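Shop robot still slower than the Wednesday lad

Wundstead's corner-shop trial of a snack-picking robot has put out its first figures, and they are less grand than the launch was. Korer, the firm behind it, says the machine made 2,525 tries at picking up goods and finished 1,538 of them without help.

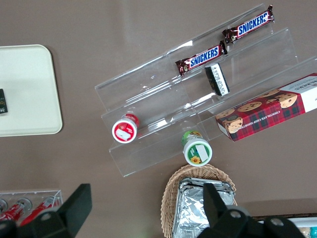

That leaves 992 where a person stepped in (the firm says a few more were thrown out). Chocolate bars and boxed biscuits gave the least bother. Soft things did worst, and Korer would not say how many sandwiches were squashed.
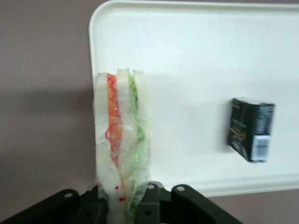 Flestia, the small grocery chain paying for part of the work, had hoped to see full orders packed by December. It now talks of "single items, with staff close by". A full basket took 108 seconds at best, and the firm gave no average.
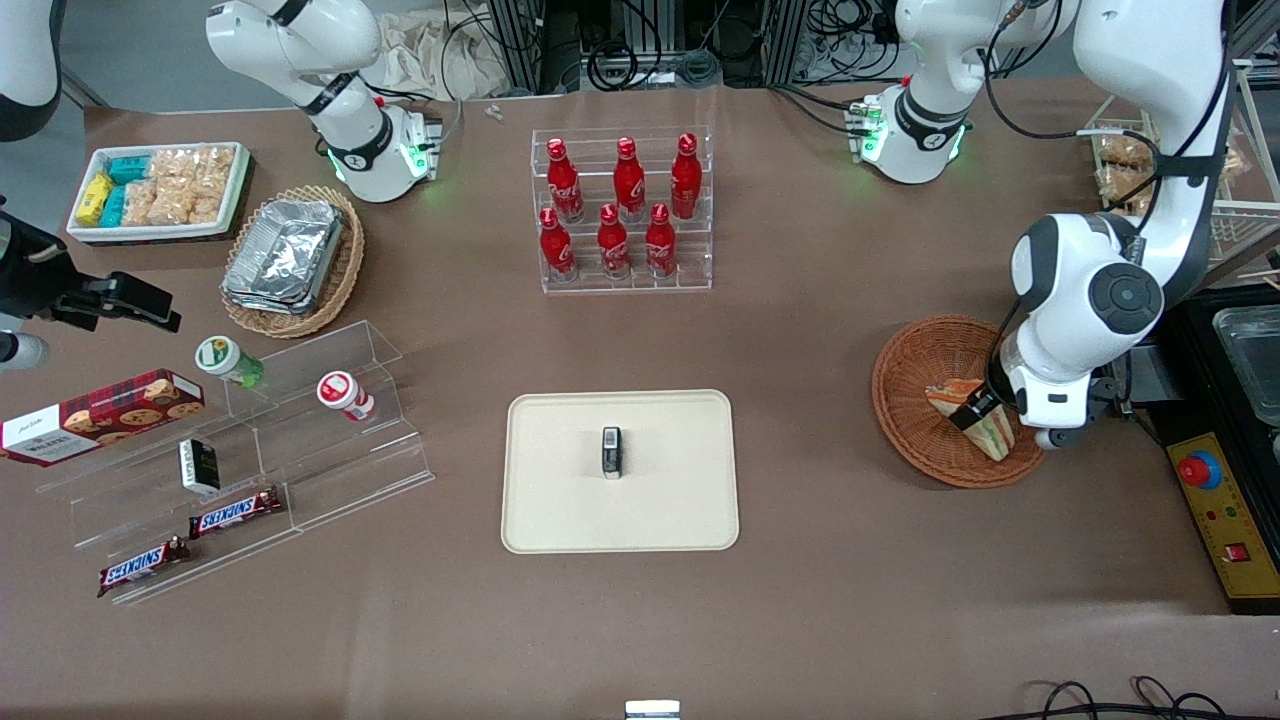 Vass, which makes the control software, says the next version will be quicker. It said so in spring as well. Shop staff we spoke to would sooner have the floor mopped and the milk turned date-forward, and neither job is in the trial.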